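Trelia Community > Home and Renting > Furniture

How to protect a wooden table in a furnished rental for one year?

Hello everybody. I rent a furnished apartment in Vundach since December, and my contract is for 12 months. The living room has a light wooden table which belongs to the landlord. In the inventory it is written "no marks, no rings", and my deposit is 468 dollars, so I am a little afraid of this table. I eat on it, I work on it, and my daughter does her crafts on it. For now I cover it with a big white foam board, which leaves only thin strips of the wood open at the edges.

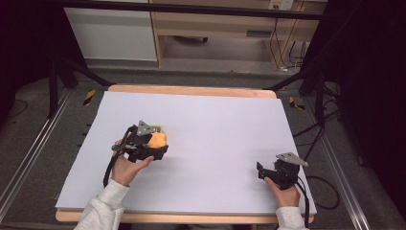 Last edited by the poster: May 4, 2026

My problem is that the board slides when I write, and I worry about crumbs and water that go under it. I have also read that wood changes its color in daylight, and then the covered part will look different from the strip. Is this true also for one year? The table stands next to a window to the south. In the shop Tăng they offered me a glass plate cut to size for 86 dollars, but I am not sure that I want to pay so much for a table that is not mine. I also have a bottle of Flirura wax at home, if it helps. Thank you in advance for any advice.

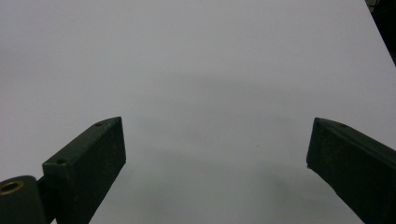

pinemoth44

Do not wax it! Ask the landlord first. My old landlord took money from me for a wrong oil and I had only good intentions.

The glass is nice but heavy, and you need small clear pads under it or it can stick to the finish.

rainy_kitchen

I have lived in furnished places for a long time, so I will try to go through your points.

Yes, the color can change in one year next to a south window. Pale wood often becomes more yellow, and a covered part stays as it was. It helps to take the cover away when you don't need it, for example during your vacation, and to close the curtain at noon. If a difference is there already, leave the whole table uncovered for some weeks and it can become smaller. I can't promise that it will go away completely.

For the sliding, buy the thin open mesh which is sold for drawers, but test it first on the underside of the table. Some soft rubber and soft vinyl react with varnish and leave a sticky mark, and this is much worse than a water ring. I use an old cotton sheet, washed many times and folded once. It holds the board well enough for writing.
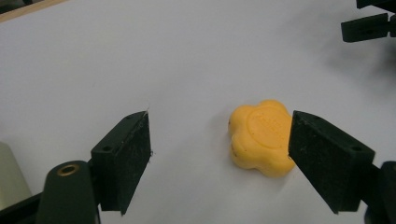 Yellow flower piece on the white surface, wood edge at the top left

For water, lift the cover every evening and wipe below it. I know it sounds boring. Water that stays under a flat cover all night makes the white clouds in the finish. Hot pots should go on a trivet even when there is a board, for foam doesn't like heat and the wood below it also not.

About the deposit: make photos today, in daylight, from all four sides and also of the legs, and send them to the landlord by email with one friendly sentence. In my last place there was a scratch from the tenant before me, and without such an email I would have lost 100 dollars.

I would not pay for the glass, unless you plan to stay longer. 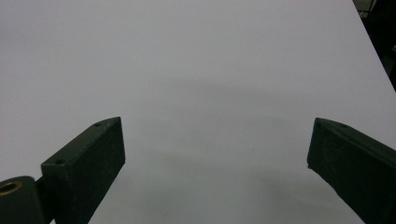
Smooth white top, slightly grayer on the right side

pinemoth44

Good point about the email. I would add the inventory paper too, with both signatures on it. And keep the Flirura for your own furniture.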